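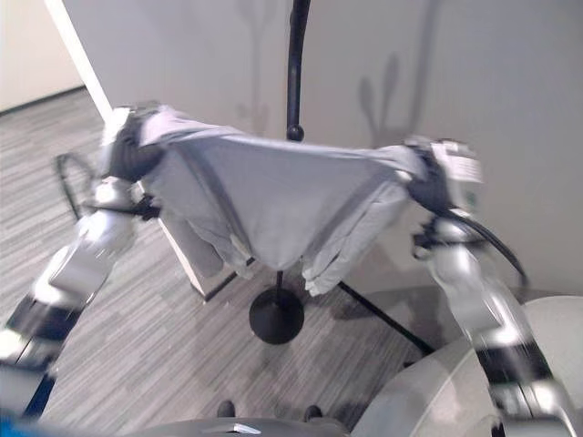 PART 2: READING THE CELL

Chapter opening: Weighing the very small

I came to mass spectra the wrong way round. I'd spent years peering down microscopes at yeast, and then one Tuesday a colleague in the lab at Andby handed me a printout covered in spikes and asked which ones were my protein. I hadn't a clue! If you feel the same by the end of this page, you're in good company, and the next few sections are written for you.

Let's start with peptides. A whole protein is an awkward thing to weigh, so we cut it up first with an enzyme (trypsin, nearly always) and weigh the bits. Trypsin cuts after lysine and arginine, and that makes the pieces fairly predictable – you can sit down with a sequence and a pencil and work out what you ought to get. 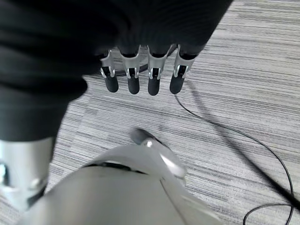
Now, the instrument doesn't read mass directly. It reads mass divided by charge, and I still catch myself forgetting this. Say a peptide has a mass of 2000 and picks up 2 protons on its way in. You'll find its peak just above 1000, and if you take that number at face value you'll go hunting for entirely the wrong peptide. I did this for most of January with the Abera samples, so please learn from me and check the spacing between the isotope peaks before you do anything else. Half a unit apart means two charges, a full unit means one.
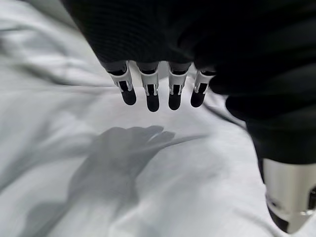 Once you have the charge, you can go back to your pencilled list and see what fits. Quite often two or three peptides will sit close enough to be a nuisance, and then we have to break them up again inside the machine and look at the fragments. That's section 2, where we'll use the Mundora yeast set. You'll want the Domix worksheet beside you for it, and a ruler if you're working from the printed spectra.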